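Filed under: Kitchen > Storage & Leftovers

Getting the food tub cupboard back under control
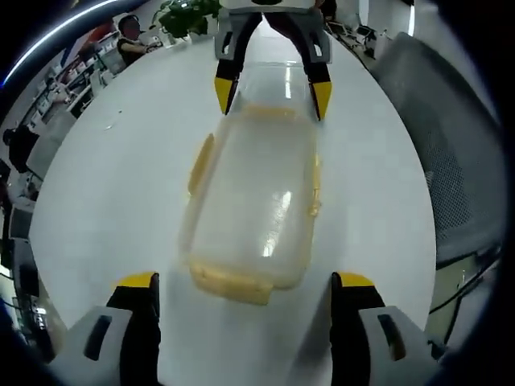
Start by tipping the lot out

I put this job off from August until after Christmas, and by then I had to hold the cupboard door shut with my knee. So, kettle on, everything out on the kitchen floor. Match every tub to a lid before you do anything else. Don't wash, don't sort by size, just match. Anything left without a partner goes in a bag in the hall for a fortnight, in case its other half turns up at work or in the boot of the car (two of mine did!), and after that it's out of the running as a food tub. The odd bottoms are brilliant in drawers for batteries, string, picture hooks and so on. Odd lids go under plant pots.

Lids off, always

If you store tubs with their lids on, they smell. I don't care how well you dried them. Nest the bottoms inside each other, biggest at the back, and stand the lids up on edge like records in a box. I use an old loaf tin for mine and it fits the Skiltar shelf in our narrow cupboard with a finger's width to spare. A toast rack works too if yours are small.

Orange stains from curry and bolognese

Everybody has one tub that went orange and stayed orange. Rub a little cooking oil round the inside with kitchen paper first, then wash it in hot soapy water, and you'll get a surprising amount off. For the rest, put it on a sunny windowsill for a day or two. In January that's a bit of a joke where I live, so I make a thick paste of bicarbonate of soda and water, smear it on, leave it overnight and wash it off in the morning. It won't come up like new. Mine went from orange to a sort of weak peach and I've decided I can live with that.

Better still, wipe the tub round with a drop of oil before the sauce goes in, and let the sauce cool a bit first. Don't leave it out for hours though, an hour or so on the side and then into the fridge.

Onion and garlic smells

Crumple up a sheet of newspaper, stuff it in the clean dry tub, put the lid on and leave it overnight. My gran swore by this and so do I. If it still whiffs, fill it with warm water and a good slosh of white vinegar for an hour. Rubber seals hold the smell more than the plastic does, so hook them out with the handle of a teaspoon (never a knife, I've nicked two that way) and soak them separately.

Lids that won't sit flat

Check on the bottom that the plastic is meant for hot water, then dunk the lid in a bowl of it, hot from the tap, for a couple of minutes. Press it on to its tub while it's still bendy and leave it there with a tin of beans on top until it's cold. This has worked for me on the thin bendy sort and never once on the thick clip-on sort.

Labelling for the freezer

I bought a roll of 108 freezer labels from Tapsell, the hardware shop on the corner, and they fell off in the frost. Masking tape and a pencil is what I use now. Stick it on before the tub gets cold. Write what it is AND how many it feeds, or you'll defrost one lonely portion of chilli for four people, which I have done more than once.

Leave a gap at the top of anything runny. Soup swells as it freezes and will pop a lid right off.

When to let one go

Cracks, deep scratches you can feel with a fingernail, or a surface that has gone tacky: stop putting food in it. Our council takes the clean ones with the rest of the plastics but yours may not, so have a look first.

Last updated 10th January

Tags: food storage, leftovers, freezer, stains and smells, cupboards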